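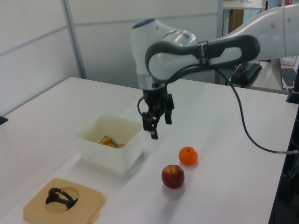
Category: Research > Crime and Justice > Working Papers
Print this article | E-mail this article

4. What the call records show

We turn now to the question that brought us to Tindwood in the first place, which was how a small dispatch center decides, in the first minute or so, whether a threat phoned in against a building should be treated as real. The earlier sections dealt with the law on false reports and with the way charges are brought. In this one we stay close to the people who pick up the phone, and we are grateful to them for their patience with our many questions.

The center gave us 172 call records in which the caller reported a bomb, a gunman or a hostage at a named address. We set aside the ones where the recording was damaged or the written log was missing, and that left 138 we could follow from the first ring to the closing note. Each was read by both authors separately. Where we disagreed (and we did, sometimes for a whole afternoon) we listened to the recording again together and wrote down what had changed our minds.

Figure 3. Path of a threat call at the Tindwood center, from pickup to closing note. Boxes with a double border are points where the call taker may ask a supervisor to listen in.

As Figure 3 lays out, the written procedure has the call taker confirm the address, ask where the caller is standing, and get a callback number before anything else. In practice the order moved around a good deal. Experienced staff often let the caller talk first, and they told us that a person who is truly frightened tends to give details in a jumble, while a prepared caller is more likely to tell a story with a beginning and an end. We would be careful with that observation. Several of the real emergencies in our set were reported very calmly, one of them by a school secretary who spelled out the street name twice.

What did seem to matter was the callback. When the call taker hung up and rang the number given, or rang the building itself on a listed line, the picture usually became clearer before the first patrol car had arrived. Staff on the night shift did this less often, and when we asked why, the answer was simply that there were fewer of them and the other lines kept ringing. Na-rae Yang, who sat with the night shift through most of July, noted that a single call taker might be holding one threat call and two traffic accidents at the same time.

The neighboring center at Trostetti handles the matter differently. Its supervisors join every threat call from the start, and the log has a separate line for the supervisor's opinion. We were allowed to read 80 of those logs but could not hear the recordings, so we don't try to compare the two centers call by call. Yoga Yusof's interviews there suggest that the staff like the arrangement, though some of the newer ones felt watched at first.

A word about cost, as readers from county offices have asked us about it. Tindwood set its training expense for the new callback rule at 3000 dollars, mostly overtime, and this didn't include the printed desk cards. We have no figure from Trostetti.

There is one more group of calls we should mention, those in which the address given was a private home and the person living there had been threatened before. They were few, and we found them the hardest to read. Lau (see Section 2) argues that such addresses should carry a note in the dispatch system, placed there at the resident's own request. Tindwood had no such note at the time of our visit. The privacy questions it raises, especially about who may see the note and how long it stays in place, are taken up in Section 5.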